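Llaveros con nombre propio en el local de Somness

Llevo toda la mañana hablando de llaveros y todavía me dura la sonrisa. Somness, la tiendecita de accesorios que muchos conocéis por sus fundas de gafas, estrena en julio una colección de llaveros que cada uno se monta a su gusto: eliges la anilla, eliges la cadena, eliges el mosquetón y luego viene lo difícil, que es decidirse por un colgante entre 217 modelos distintos. Yo tardé veinte minutos, y eso que entré convencida de que quería algo sencillo (ya, ya).

La idea es de Unnur Gunnlaugsson, que empezó vendiéndolos por encargo a sus amistades y en la primavera pasada cerró la cuenta con 733 piezas enviadas. El trabajo de taller lo lleva Crisanto Javier, que antes arreglaba bolsos y tiene una manía muy sana con las anillas: si la uña entra con demasiada facilidad, va a la caja de devoluciones. Me hizo probar tres seguidas para que notara la diferencia y sí, se nota.
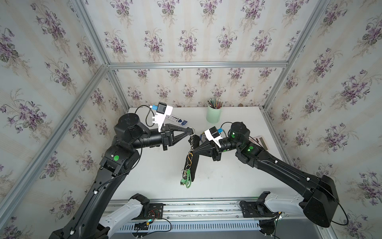 Anilla y cadena plateadas, mosquetón dorado y figurita verde con la cabeza oscura.

Lo de mezclar plateado y dorado me daba un poco de miedo, lo confieso, porque en mi casa siempre se ha dicho que o una cosa o la otra. Pues me encanta! El verde le sienta estupendamente a los dos tonos y la tira negra le da un aire más de diario, menos de joyero. Unnur me contó que la tira se puede pedir aparte y que mucha gente la quiere para sacar las llaves del fondo del bolso de un tirón, que es justo mi drama de cada noche en el portal.

Los colgantes se agrupan en dos familias. Drullura reúne las figuritas, con sus personajes un poco gamberros, y Lapiņa es la línea tranquila, de hojas, conchas y letras. Me quedé con ganas de ver terminada una tercera, Clesus, pensada para llaves de bici y de trastero, con cadena más corta. Crisanto dice que estará después del verano, aunque Unnur ponía cara de que igual antes.

De momento hay casi 200 llaveros ya montados para quien no quiera complicarse, y el resto se prepara en el mostrador mientras esperas. Si llevas una anilla vieja a la que le tienes cariño, te la reutilizan y te cobran solo lo demás. Por las tardes, a partir de las cinco, suele estar Crisanto y se puede pedir consejo sobre el largo de la cadena. Yo me llevé una concha de Lapiņa para mi hermana y una figurita para mí, y ya le he pedido a Unnur que me guarde otra.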